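Regalpflege im Müsli- und Riegelsortiment
Sprechnotizen, Vortrag am Dienstag, Miroslava Stetsiuk

Beginn 9:30 Uhr. Erst Technik prüfen, dann Tür zu. Handzettel liegen hinten, bitte erst nach dem Vortrag austeilen, sonst lesen alle mit.

Begrüßung kurz halten. Wer ich bin: seit der Eröffnung bei Fudbridge für das Trockensortiment zuständig, vorher im Lager bei Ostapchuk. Ich rede heute über zwei Bretter Regal. Frühstück und Zwischenmahlzeit, also Granola im Beutel und alles, was im Karton danebensteht. Kühlware und Getränke kommen im zweiten Teil, den macht Truvik.

1. Worum es geht

Im Laden in Fledwood haben wir 46 Artikel in diesem Segment. Das klingt überschaubar. Das Problem ist die Mischung: weiche Beutel, steife Kartons, große und kleine Packungen auf wenig Breite. Was beim Einräumen ordentlich aussieht, steht abends anders da.

Hier eine kurze Pause und fragen, wer selbst einräumt. Erfahrungsgemäß die Hälfte. 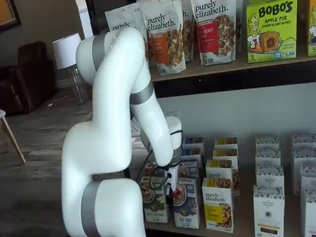 Warum stehen die Beutel oben und die Kartons unten?
Standbeutel brauchen freie Sicht auf das Fenster, und sie vertragen kein Gewicht. Kartons lassen sich unten in Reihen und Stapeln unterbringen, ohne dass etwas knickt.

Diese Frage kommt immer, deshalb gleich am Anfang beantworten und weitergehen. Wer nachhakt: Ja, man kann es auch umgekehrt machen, wir haben es im Juni zwei Wochen lang versucht. Unten sind die Beutel nach hinten gekippt und mussten mehrmals am Tag aufgestellt werden.

2. Das obere Brett

Bei purely elizabeth. ist die Grundfarbe der Beutel überall gleich, Weiß. Die Sorte erkennt man am farbigen Feld: Hellblau ist Vanilla Chocolate Chip, Orange ist Pumpkin Cinnamon, dazu der rote Beutel mit Beeren. Für die Kundschaft ist das angenehm. Für uns heißt es, dass ein falsch einsortierter Beutel von der Seite kaum auffällt. Also immer von vorn kontrollieren, mit einem Schritt Abstand.

Regeln für das Brett:
Eine Sorte pro Spalte, auch wenn dahinter Platz ist.
Der vordere Beutel steht gerade, das Fenster zeigt in den Gang.
Boden des Beutels vor dem Hinstellen aufdrücken. Sonst lehnt er am Nachbarn.
Überlappen nur in der Tiefe, nie seitlich. Verdeckte Beutel werden nicht gekauft.

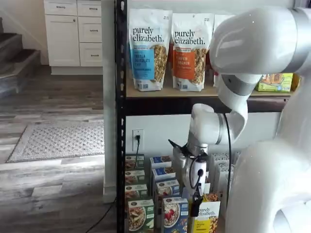 Oberes Brett: Vanilla Chocolate Chip links, Pumpkin Cinnamon rechts daneben.

Zum Regal selbst nur ein Satz: Lochpfosten, Holzbretter, die Höhe lässt sich verstellen. Wir stellen sie selten um. Wer es tut, räumt vorher beide Bretter leer, und zwar komplett. In Fledwood hat das einmal jemand mit voller Ware probiert – danach haben wir 200 Packungen auf Dellen geprüft.

3. Übergang vom Beutel zum Karton

Auf demselben Brett folgen auf die Granola die grünen Kartons von Bobo's, Stuff'd Oat Bites in der Sorte Apple Pie. Der Karton hat hier eine zweite Aufgabe, er stützt die Beutelreihe ab. Fehlt er, rutscht der letzte Beutel nach. Deshalb wird Bobo's nachgefüllt, sobald nur noch eine Packung steht, auch außerhalb der normalen Runde.

Die Farbe hilft ebenfalls. Das Grün beendet den weißen Block, und man findet die Stelle aus dem Gang wieder. Bei der Umfrage an der Kasse, 100 Personen, konnten die meisten sagen, neben welcher Packung die Granola steht. Den Namen der Marke wussten deutlich weniger. Zahlen dazu auf dem Handzettel, nicht vorlesen.
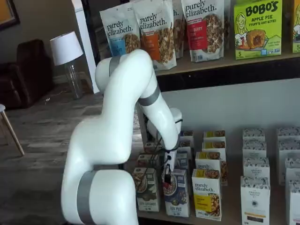 Was wir noch nicht gelöst haben, ist die Tiefe. Hinter dem vordersten Beutel ist oft ein zweiter, der eine halbe Breite versetzt steht. Von dem sieht man dann nur einen Streifen. Beim Vorziehen also beide anfassen, den hinteren zuerst ausrichten, dann den vorderen. Das dauert ein paar Sekunden länger und spart die Korrektur am Nachmittag.

4. Das untere Brett

Kartons in Reihen, Vorderseite nach vorn, gleiche Höhe nebeneinander, soweit das Sortiment es hergibt. Gestapelt wird höchstens doppelt. Angebrochene Reihen von hinten nach vorn ziehen, ältere Ware nach vorn. Datum immer am Karton prüfen und nie nach der Lieferung schätzen.

Die vordere Reihe bekommt die meiste Aufmerksamkeit. Unten schaut man schräg von oben auf die Packung, der Blick landet also auf der oberen Hälfte. Wer unten Preisaktionen anbringt, klebt sie an die Schiene und nicht auf den Karton.

Kosten kurz nennen: Bruch und abgelaufene Ware in diesem Segment lagen im letzten Jahr bei etwa 4.000 Euro. Der größere Teil kam vom unteren Brett, aus der zweiten Reihe. Rückfragen dazu sammeln.

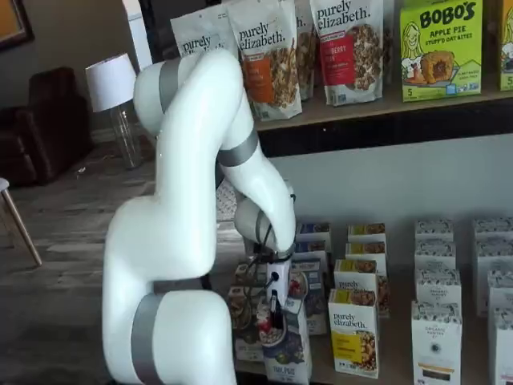 5. Ablauf für die Frührunde

Oben anfangen, links nach rechts. Beutel aufrichten, Sorte prüfen, Lücken notieren.
Dann Bobo's auffüllen.
Dann unten die erste Reihe vorziehen, dahinter Datum kontrollieren.
Lücken erst am Ende auffüllen, mit einem einzigen Gang ins Lager.

Danach Fragen, zehn Minuten. Falls die Zeit knapp wird, Punkt 3 kürzen. Handzettel austeilen, Übergabe an Truvik.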